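Totero Bench Top, Light Wood

I've been selling these tops out of Jokotholm for a while now, and this is still the one I'd put in my own shop (I did, in fact — two of them, side by side!). It's a pale blond wood with a fine grain, and I like it for small work because you can find things on it. Drop a little screw on a dark top and good luck to you.

It'll pick up specks and marks as you use it. Mine has plenty and I've stopped fussing over them. If yours bothers you, a light sanding and a coat of Hesta oil will freshen it up in an evening. Go easy on the oil, though, the first coat soaks in fast and the second one doesn't.

The top ships flat, with bolts but no legs. It fits the Cheng frame with no drilling, and most other frames with a bit of drilling. You'll want a second pair of hands to carry it in!

Top only: $572
Set of 3: $1,551
Delivery takes 2 weeks, a little longer in July.
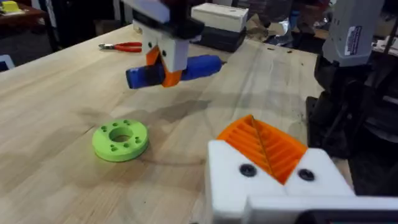

The light wood top in use, with red-handled pliers and a lime-green ring on it.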